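Blog > Running > Club notes

Search this blog

Type and hit enter

Jul 2, 2024

Third in the Grisness relays, and what I'd change

I said I would write up the relays before I forgot the details, so I'm doing it while my calves still hurt. We finished third in the mixed vets, one place better than last year, and I think second was there for us.

For anyone who hasn't run it, Grisness is a four-leg hill relay. Leg one is the flat one along the river. Leg two goes up through the woods and is where most teams lose their time. Leg three is the ridge, and leg four comes down the other side to the school field. You run your leg once, hand over, and spend the rest of the morning in a parking lot trying to stay warm.

Mhairi Farquharson ran leg one for us again. She came in fifth out of the whole field, not only our category, and she had a stomach bug all week. I had her down for leg four until the night before. She asked to swap, and it was the right call, because our other option for leg one hates being boxed in at the start.

I had leg two. I went off too hard. I know that climb, I've run it in training since January, and I still let two Trindard runners pull me up the first steep section at a pace I couldn't hold. By the gate I was walking. I lost 3 places there and got one of them back before the handover. My split was slower than last year's, on a drier day, so there's no point blaming the ground.

Our ridge leg was solid. It was windy up there and the times were slow across the board, but we held our place and closed a little on the team in front. The last leg was a straight race with Hevever Harriers down the field, and we got it by 5 seconds. I couldn't see most of it from where I was standing, but I heard it.
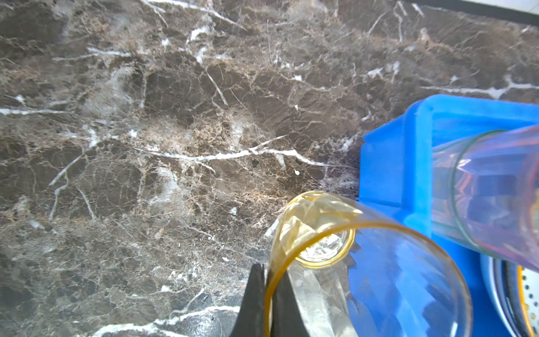
Since then I've been going over my training log and trying to work out what to do about leg two. The club's answer is more hills. I've done hills. What I haven't done is hills when I'm already tired, with someone next to me. I spread the old course map out on a kitchen counter to look at the contours again, and it was a poor choice of surface. Dark brown stone with white veins branching all over it is hard on the eyes when you're trying to follow thin lines on paper, and I moved to the couch. The map does show what I remembered, though. The climb has two steep parts with an easier stretch between them, and the easier stretch is where I should be running properly. This year I used it to recover.

So the plan until the fall series is one session a week on the quarry track, with the first rep at a pace I could talk at and the last two flat out. It isn't clever. Mladenović, who coaches the juniors, has had them doing it for years and they all finish strong. I'll also do up to 1,000 feet of climbing on the long run and leave it at that. Last summer I did far more and spent most of August with a sore Achilles.

On shoes, I wore the older pair with the worn lugs and they were fine. If it had rained the day before I'd have been in trouble on the top section – two people from other teams went over up there and they had much better grip than I did. I'll replace them before the next race.

The handovers need work too. We lost time at the second one when I came in on the left side of the pen and our ridge runner was waiting on the right. We had talked about it in the car and then both forgot. Trindard put someone in a bright hat next to the pen to shout which side, and we could do the same.

Entries for the fall series aren't open yet. We have three of the four from this team, and I need one more who doesn't mind downhill. If you're in the club and want a leg, message me before the next committee night. You don't have to be fast, but you do have to turn up for the recce.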